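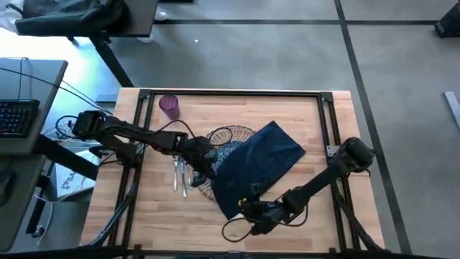 How big should a cloth napkin be if I want to fold it and put it on a round placemat?

Get one that is square and, once folded, covers less than half the mat. A standard dinner napkin folded in quarters will do it. If yours swallows the mat whole when you drop it on the table, that only means you haven't folded it yet, so keep reading.

Setting a Plain Table With a Round Placemat

Every house has a drawer of placemats bought during a fit of optimism. Mine are round and woven, from a Plendari closeout shelf, and they spent two years under the takeout menus before I decided we were going to be people who set the table. We are now those people on most evenings. Company gets the same treatment, with cleaner cups.

What follows is the everyday version, with no soup spoon, no bread plate and no tiny fork for a shellfish you weren't planning to serve.

What you need for each person

One round placemat
One cloth napkin, in a color that hides gravy
One fork
One knife
One cup
A plate, eventually

Dark blue napkins are my recommendation. I owned white ones once. They had a short career.

Step 1. Clear and wipe the table

Butcher block and other wood tops collect crumbs along the seams, and a woven mat will grind them in while pretending to hide them. Wipe with the grain using a cloth you have wrung out properly, then go over it with a dry one. Let it sit a few minutes before anything woven goes down. I use this time to look for the fourth knife.

Step 2. Place the mat

Set it in front of the chair with its nearest edge a thumb's width in from the edge of the table. With round mats, people tend to push them too far back, and then everybody eats leaning forward like they're reading a map. Sit in the chair and check. If you have to reach for your imaginary potatoes, pull the mat closer.

New woven mats often curl. Flip yours upside down under a couple of heavy books overnight. If you forgot to do that, put the plate on early and let gravity have a turn.

Step 3. Fold the napkin

This is where people get ambitious and produce a swan with a broken neck. I fold a rectangle. The whole business takes 15 seconds.

Open the napkin all the way and lay it flat. It's easier on bare table than on the mat, where the weave grabs the cloth, but I do it on the mat anyway out of laziness. Pull the corners until the sides are straight.

Bring the bottom edge up to the top edge. Hold both corners as you go, or one will wander off and you'll get a lopsided sail. Smooth from the middle outward.

Fold left to right so you have a square. Press the fold with the side of your hand.

Fold left to right once more. You now have a narrow rectangle with one fat folded side. That side faces the plate, and the loose edges face away.

If the napkin springs open, it was dried too long. Mist it with water, press it flat with your palms and try again. Ironing also works, I'm told.

Step 4. Fork and knife

The traditional arrangement is fork on the left, knife on the right with the blade turned in toward the plate. Line up the bottoms of the handles with the bottom of the mat. On a round mat the bottom is a single point, so picture a straight line running through it and go by that.

There is also the casual arrangement, with both pieces on the left, fork on the outside. It's what I do when the chairs are close together and the right side of every mat is already somebody's elbow. Keep the two parallel with a finger's width between them. Etiquette books will object, but they don't have to sit at my table.

Step 5. The cup

A cup goes above the knife, at the upper right. If you used the casual arrangement, upper left is fine, as long as you do the same thing at every seat. Mix sides and two people will claim one cup while a third goes thirsty.

Plastic cups are perfectly acceptable. Ours came from the Gellbridge flea market and have outlived three sets of glasses.

Step 6. Napkin goes in the middle

Set the folded napkin in the center of the mat and leave it until the food is ready. Plating in the kitchen? Move it to the left, beside the fork, before you carry anything out. Both hands will be full of hot plate by the time you remember.

Care of woven mats

Shake them outside. Spot clean with a damp cloth and a drop of dish soap, then dry flat. Don't soak them, and don't roll them up and stand them in a corner, or you'll be back to the heavy books.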